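Jatance: Can machines take on shop-floor chores yet? Our team has spent July on one of the dullest, sorting small parts into a compartment organizer. 1/4

Grasping is no longer the main difficulty. Placing a part in a shallow cell without touching the divider is. 2/4 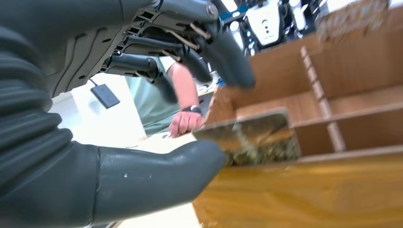 Robot hand at the wooden organizer, with a colleague at the table.

Of 26 placements in the latest round, 21 met our standard. A trained worker is expected to miss none. 3/4

Our position is that unattended use remains premature. Conall Cronin will present the full results to member shops at 2 p.m. Written questions are welcome beforehand. 4/4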